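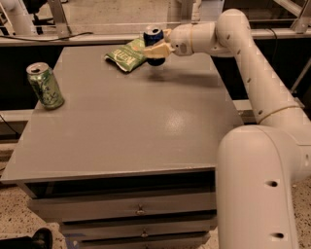 2 min read

Snacks and drinks: what changes from April 2, 2026

The snack order is moving to a new supplier. Skodov have delivered our cans and crisps for several years, but they are closing their local round, and from this month the order goes to Nemitz. Deliveries will come to the side door on Julier Street as before, and the boxes will be carried up to the second-floor kitchen.

The new order is 265 cans and 100 bags of crisps a month. The old one was larger on crisps and smaller on drinks, and we were throwing out crisps past their date while the fridge stood bare by the middle of the month. If the new split is wrong we will change it in July, when the first agreement with Nemitz runs out. Until then the numbers are fixed.

Prices stay as they are for people in the building. Visitors do not pay. Please put the money in the tin or use the card reader next to the kettle, and write your initials on the sheet if you have neither with you. The sheet was £515 short over the past year. Arnaldo Ramalho has gone through it and will be writing to people who have a long line of initials against them.

A few points on using the tables:

Crisps can be eaten at any of the grey tables. Please do not leave an open can on one when you go. Two were knocked over last month, and one of them ran down into the floor sockets, which were off for most of a day while they were checked. Finish it or pour it down the kitchen sink.

Empty cans go in the blue crate under the kitchen window, rinsed. Crisp bags are not taken with the cans. They go in the general bin, or in the box by the lift if you are willing to flatten them. Ó Ceallaigh collect from that box with the printer cartridges.

Unopened bags and cans should go back to the kitchen cupboard at the end of the day. Anything left out overnight is likely to be moved by the cleaners, and we cannot give refunds for it.

Nemitz have sent a list of other flavours and drinks that can be swapped in at no extra cost. It is pinned to the side of the cupboard. Put a tick next to anything you would buy, and please only tick once. Nektarios Zervas will take the list down at the end of the month and send the changes in with the next order. He also has the key to the store room if the fridge needs filling before then.

Building Newsletter | Contact the office | Back to top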